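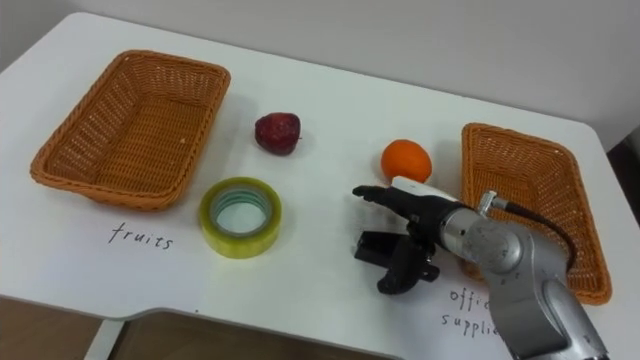

Baskets, an apple and an orange on a white table.

Home Stories Festivals Buildings Ask Us
Search this site Go

What is a harvest festival?

A harvest festival is a church service held in autumn to say thank you for food. In Britain it usually takes place in September or October, when most of the crops have been gathered in from the fields.

People have been giving thanks at harvest time for thousands of years. Long ago, a good harvest meant there would be enough to eat through the winter. A bad one meant going hungry. Everyone in a village helped to cut the corn, including the children, and when the last cart came in there was a big meal called a harvest supper.

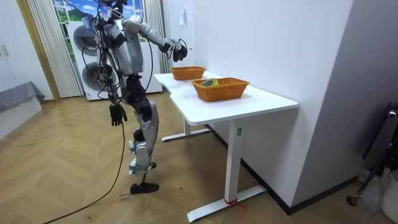
The church service we know today is newer than that. It became popular in Victorian times, after a vicar in Cornwall invited people to a special service of thanks. Other churches liked the idea and copied it. Before then there was an older festival called Lammas, at the start of August. The word means "loaf mass". People took bread to church, made from the first wheat of the year.

What happens at the service?

The church is decorated with flowers, fruit and vegetables. Apples and marrows go along the window ledges, and there is often a large loaf baked in the shape of a wheatsheaf. If you look closely at the loaf you may find a little bread mouse climbing up the stalks.

People sing hymns about farming. "We plough the fields and scatter" is one of the best known. It was first written in German and put into English later.

At Nidberg church, children carry the gifts to the front during the second hymn. Last year there were 50 tins of soup and 19 bags of rice. By the sea, at Podonon, the church is hung with fishing nets — the harvest there is fish.
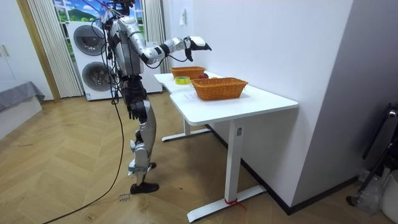 Wissam Twal

Where does the food go?

Fresh food doesn't keep for long, so it is given away soon after the service. Some goes to older people who live nearby. Tins and packets are taken to a food bank, where families who need them can collect them. Many churches now ask for tins, pasta and toothpaste as well as fruit. 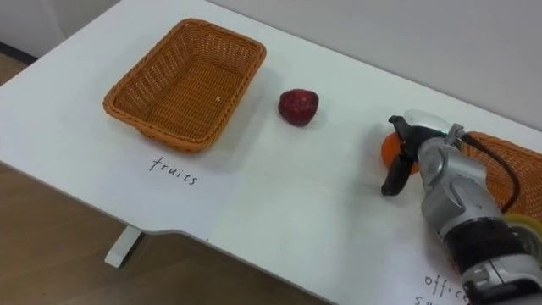
An empty wicker basket.

Words to know

Sheaf: a bundle of cut corn tied together.
Gleaning: picking up the grain left behind in a field.
Corn dolly: a shape made from plaited straw, once kept indoors until spring.

More in Festivals
Why do we light candles at Advent?
The bell ringers of Gultar
What is a font for?
Pancakes and Shrove Tuesday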